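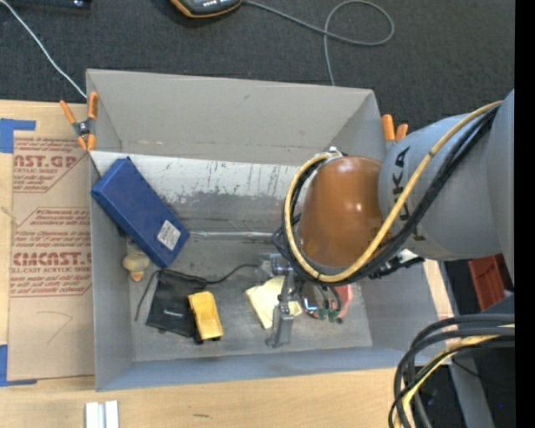

2 min read

Figure 1. Robot arm over a gray bin, seen from a fixed camera.

3.2 Fermentation trials

The second group of trials used the pale ale recipe of the Bernell brewery. All batches were made with the same malt and the same water, and only the yeast was changed. We compared the house yeast with the Skellberg strain, which was described earlier by Powell and James. Each batch had a volume of 260 liters, and the full series gave 2,428 liters of beer after losses in the filter.

Samples were taken every morning in October by the same person. The density was measured first, then the pH – the order was kept the same for all tanks. In two batches the density stayed high for several days, and we decided to leave them in the tank until it was stable.

The finished beer was tasted by 167 visitors of the brewery. They did not know which yeast was used. Most of them gave a higher score to the Skellberg batches for smell, but for bitterness the difference was small. Parri and Parry report a similar result for dark beer. We cannot say if the effect remains after long storage – this question is treated in Section 4.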